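Kalent Cell Guide - Section 7: Arm stops over the case, fault 2103

Fault 2103 = arm quit mid-move, force limit tripped. Usually with the fingertip low, over the board. Do NOT hit Resume. Resume finishes the old move, straight down.

CAUTION: Gripper can still close with the fault showing. Hands out untill step 3 is done.

1. Press the stop button. Leave it in.
2. Wait 20 seconds. Status on the Balusum screen has to read HELD.
3. Switch to manual, speed 28 percent or lower.
4. Jog up only. No sideways moves near the memory slots or the drive cage.
5. Clear 40 mm above the highest part of the case, then jog home.
6. Check the platform for loose bits - a chip under the case tips it and you get 2103 again on the next run.

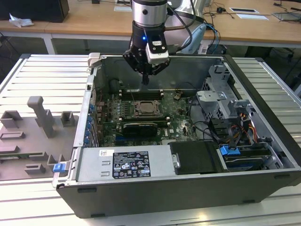
Wrist camera view, bare metal:

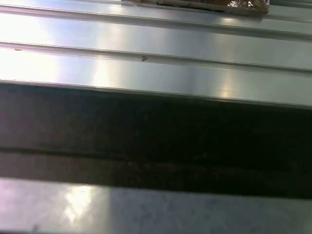 Reader comment, Skirard: step 5 wasn't enough for us. Went up fine, then the wrist cable snagged on the way home and we got the same fault again. We stop at the top now and look at the cable before homing. Would add that.

Note: added to the next revision. Until then, do it anyway.

7. Wipe specks off the metal. Dry cloth, no air gun.
8. Re-seat the case against the fixture, release the stop, run one dry cycle with the gripper open.
9. Fault back on the dry cycle - power down and log it. Don't raise the force limit to get thru the shift.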